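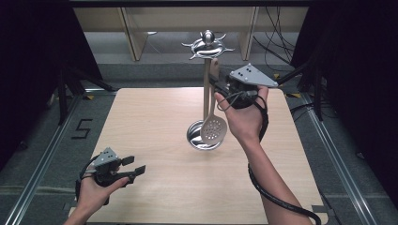
Software Engineer, Perception and Control (one position, Trulport)

Tresley writes software that turns hand-held gripper recordings into motions a robot arm can repeat. We are hiring one engineer. If you think learning from demonstrations is mostly solved, you will probably be unhappy with us.

What we have

A set of 700 recorded demonstrations on kitchen tools, a pose tracker that drifts, and a planner called Delthorpe that believes everything the tracker tells it. You may have seen demo videos from this field in which every pick works. We have made one ourselves. We would like to know how often ours works when we don't get to choose the clip.

What you would do

Own the code between camera and controller. For the first few months that means grasp pose: which way a handle leans between the fingers, and how far up it is held.

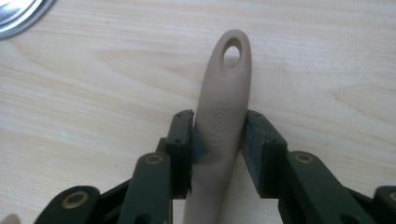 Handle between the fingers, gripper camera view.

Our current estimator is confident about pictures like this one. We don't trust its confidence, and one of your early jobs is to replace it with a number that means something. You would also write the replay tool, clean up time sync between the left and right grippers, and delete a fair amount of code. Some of that code is mine.

The other half of the work is approach planning. Shiny metal is hard on our segmentation, and a second object near a finger is hard on the planner.

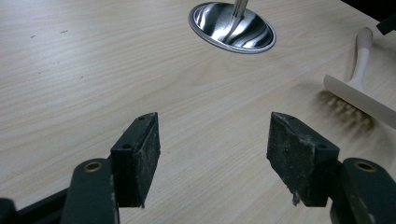
Open gripper with a spoon and a brush on the table.

What we want from you

Solid C++ or Python, preferably both. Real time spent with camera calibration. The habit of looking at raw data before training anything on it. A degree is fine, and so is not having one. Please don't send us a list of models you have fine-tuned – send one failure you tracked down and how you knew you had found it.

The terms

Full time, 40 hours a week, on site for at least the first 11 weeks. We can't promise that the product will exist in its present form by October. Fallahi, our test partner, has asked the same question.

To apply, write to Maite Figueroa or Gholamreza Daneshvar at Tresley by 16th June. Two pages at most. There is a paid trial task and no whiteboard round.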